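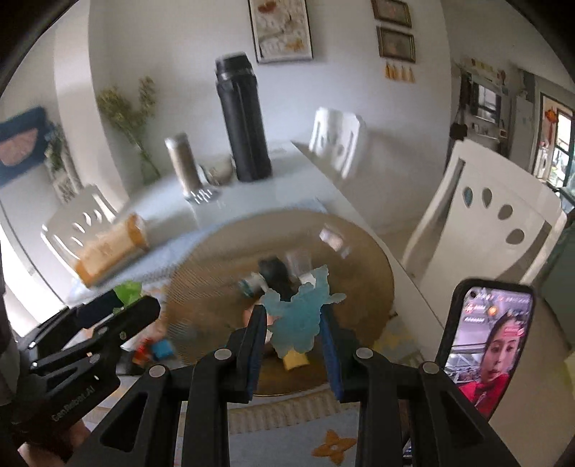
Swapping finger pads on the hand-held gripper

27/12/2023 – 2 min read

I started with the Plilden pads in October and moved to the Drutholm ones last week. Same gripper, same handle, same list of things to pick up. I did 200 grasps with each set, at home on the dining table.

The Plilden pads are hard rubber. They hold a jar well enough, but thin plastic was a problem. It turned sideways as soon as I lifted, and I had to redo 47 of the grasps.

The Drutholm pads are blue foam and softer. Thin, flat shapes stay upright when I close the jaws on the edge, and I don't have to squeeze as hard. Redos went down to 2. The foam does pick up crumbs, so I wipe it before each round.

I also tried a pair of pads from Clistgate. They were too thick and the jaws wouldn't close all the way, so I sent them back.

One thing I still need to sort out is the angle. Coming in at 90 degrees to the table is fine for tall things, but for anything lying flat I have to tilt my wrist – and after an hour I feel it. A longer handle might help. I'll try that next.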